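Bench notebook, clearing the table, September

Monday, a bit after four in the afternoon

Back at the dinner table job after two weeks on other things, and I have to say I missed it. I know how that sounds when the job is getting two arms to clear up after a meal that no person ate, but there you are. Heather Cosgrove came down from Irkurthorpe on the early train and stayed until lunch, and having a second pair of eyes made the whole morning pleasanter (she also brought the good coffee, so I am writing this with a very steady hand and no intention of sleeping tonight).

The question she put to me, and the one I keep getting from everybody's relatives, is whether a machine can clear a table yet. My answer this month is that it can clear parts of a table if you are patient, and that the parts it finds hard are never the ones your aunt would guess. She would worry about the plates. I used to worry about the plates too. A plate is round and stiff and stays the shape it was when you looked at it, and once we have the approach angle right I can go and refill my cup.

Tissue is another matter. A crumpled one has a different outline every time, and the edge that looks best to grab is often the thin torn bit that folds away when you touch it. Heather thinks we should close lower and slower and take the whole lump from both sides, even if the fingertips brush the plate. I had been trying to pinch it from the top like a person would. I will try it her way for the next batch and see, and I'd like to be wrong, because her way is less code.

Rice is the part that wears me down. We have 737 tries logged with rice in them and I would not show any of them to a restaurant. Grippers that are lovely for a plate rim are hopeless for grains, and grains travel. They get on the wood, between the trays, into my sleeves. Heather asked why we don't just give the arm a little scraper to hold. Good question. Pearce had one drawn up in the spring and it got lost when we moved benches. Ask Pearce for the drawing.

Chopsticks: fine when they lie apart, bad when they lie together. Red wrapper: easy to see and easy to lose hold of, the printed film is slick. The dish rack I have come round to. I was against it in the beginning because all those slots look alike to the software, but the Wameck planner only needs one good corner to line up on, and after that it is pretty dependable. Umik's planner is quicker and I still prefer it for anything going into the clear bin, where a few millimeters either way do no harm.

Numbers, so I stop carrying them in my head. Total tries to date with the two-arm setup, 2,000 on the nose as of lunch. Of the last batch, 432 tries, the software scored 340 as passes. I don't trust that score much. It calls a try good if the item leaves the tray, and it has no opinion on whether the item ended up somewhere sensible. Heather laughed at that and said it describes her teenagers. We agreed to rescore by eye, which will be dull, and I've put my own name down for the first half.

Would I have one of these at home? Not for the washing up, not this year. For carrying plates to a rack while I sit and talk, maybe, if it swept up its own rice. A shop kitchen with the same trays in the same places every night seems a likelier first home for it than my kitchen, where things wander.

To do before Heather is back: new finger pads, rescoring, the scraper, and a proper sweep under the mounting rail.
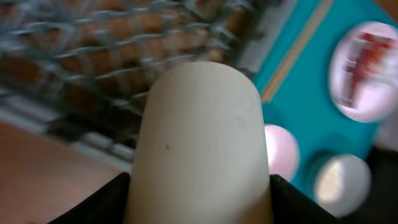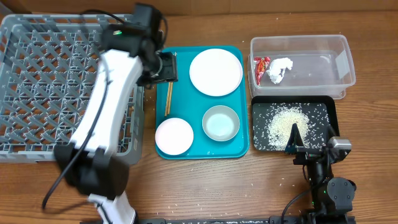
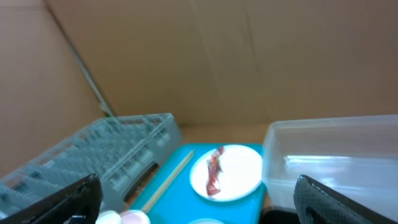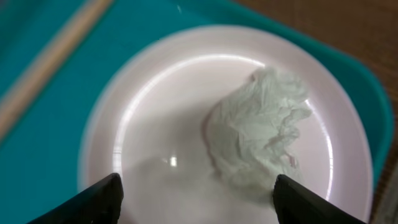 Table-clearing job, teal tray setup. Second one down is the wide view with both arms; last one is the tissue on the plate.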